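Gukadex: a hand-kept dataset of hostage and siege movies

README, last touched 4/7/22

Hi! I'm Junaid Satti, and Gukadex is my spreadsheet that got out of hand. It started as a list of siege movies I wanted to get through (banks, trains, embassies, one cable car) and at some point I started adding columns. Then Carla Nseir saw it over my shoulder, asked why there wasn't a column for whether the negotiator is divorced, and that was the end of my free evenings.

So now it's a proper dataset, with a proper README, and you can have it.

What's in it

There are 619 movies in the main table. Each one is a feature-length film where people are held somewhere against their will by somebody who wants something, and where that situation takes up at least 40 minutes of the running time. I time it. I have a kitchen timer and I pause it for flashbacks, so if your favorite is missing, it may well have lost out on flashbacks.

Of those, 359 have what I call a full sheet, meaning I've watched the whole thing at least once with the notes open. The rest have a short sheet, filled in from memory or from Carla's notes, and her handwriting is a problem. The column full_sheet tells you which is which. Please filter on it if you're doing anything serious!

Files

movies.csv is the main table, one row per film.
demands.csv has one row per demand, so a greedy villain gets several rows.
calls.csv has one row per phone call between inside and outside.
people.csv covers hostage takers and negotiators only. I tried doing hostages too and gave up during a movie set in a stadium.
notes/ is a folder of text files, one per full sheet, mostly me complaining.

Everything is UTF-8 with commas. Titles with commas in them are quoted. If you open movies.csv in a spreadsheet program it will try to turn some of the titles that are numbers into numbers, so import that column as text.

The columns people ask about

setting_type is one of bank, vehicle, hotel, home, school, office, club, other. I went back and forth over whether a cruise ship is a vehicle or a hotel. It's a vehicle. Carla disagrees and has her own branch.

motive is free text, because every time I made a list of allowed values some movie came along and broke it. Money, revenge and "let my brother go" cover a huge amount of ground, though. If you want tidy categories, motive_short is my attempt, and it's worse.

sympathy runs from 0 to 5 and is how much I was rooting for the hostage taker by the end. This is pure opinion. I'm a soft touch for anyone who lets the kids go early, and you should know that before you plot anything.

daughter is yes or no. You would not believe how often the cop's daughter happens to be in the building.

twist_minute is the minute where the movie tells you what it's really about. Blank means there wasn't one, and -1 means there was one and I dozed off.

Phone calls

My favorite file, so it gets its own section. Siege movies live and die on the phone call. You've got two actors who are never in the same room, and all the tension has to come down a wire, and a good director knows exactly how long to leave the line quiet. In calls.csv you'll find the start time, the length in seconds, who dialed, who hung up, and phone_type, which is landline, cell, radio, pay or other. 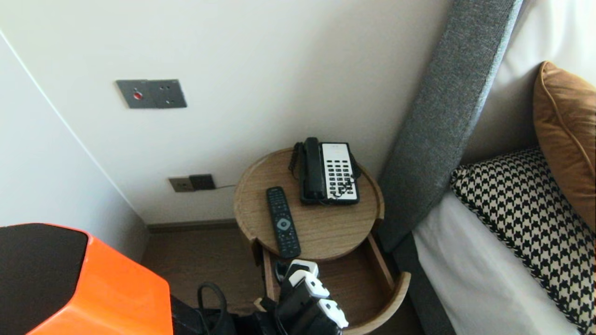 Corded hotel phone on a bedside table. In calls.csv this is phone_type = landline.

I get a bit sad about the cell phone years, I'll admit it. You can't slam a cell phone. You can't wind the cord around your finger while you lie to a police captain, either, and there's a whole style of acting that went away with the cord. The column slammed is only filled in for landlines for this reason (and for one radio, which gets thrown, and I allowed it).

A hotel switchboard counts as landline even when the call goes room to room. Speakerphone calls are logged once, with speaker set to yes. Calls where we only hear one side are marked one_sided, and those are worth pulling out on their own, there are some lovely performances in there.

How I watch

Two passes if I like the film, one if I don't. I log times from the start of the studio logo. When there's more than one cut I use whichever one I own, and the cut column says so. For movies not in English I use subtitles, never the dub, after a bad experience with a dub in which the villain had been given a new motive.

Carla double-checked 300 of the rows in calls.csv with her own stopwatch. Where we disagreed by more than a couple of seconds we watched it again together and argued, and the winner's number went in. The loser got initials in the disputed column.

Things that are wrong with it

Plenty! It leans hard toward action movies, since that's what my local rental place had on the shelf when I was growing up. Quiet siege dramas are thin, and made-for-TV ones are barely there. Silent film isn't covered at all.

The sympathy scores drifted. I was a lot harsher when I started and I haven't gone back to fix the early ones. If you sort by date_watched you can see me mellowing.

Release years follow the first public showing anywhere, which will annoy anyone who goes by the US date. Running times are from my own copies and may be off for yours.

Zurano and Rosadano are two sample scripts in the tools folder. Zurano draws a timeline of one movie with the calls marked on it. Rosadano picks you something to watch tonight, given a setting and a minimum sympathy score. Rosadano has a known bug where it recommends the cable car movie far too often. I've left it in because I like that movie.

There's also a half-built thing called Tian that was supposed to match demands to outcomes. It runs. I wouldn't trust what it prints.

Spoilers

The whole dataset is one giant spoiler. The outcome column gives away every ending, and the notes folder is merciless. If you want to browse safely, use movies_safe.csv, which drops outcome, twist_minute, sympathy and daughter.

Adding a movie

Open an issue with the title, the year, and the stretch of the film you think qualifies. Please don't send me rows already filled in, I want to watch it myself! If you've got corrections to existing rows, those are very welcome, just give me a timestamp so I can find the bit you mean. I do a big update every August and small ones whenever I'm home with a cold.

License

Use it for whatever you like, as long as you say where it came from. The notes are mine, so ask before reprinting those at length. There are no clips or stills from any movie in here, and please don't ask me for copies of the films.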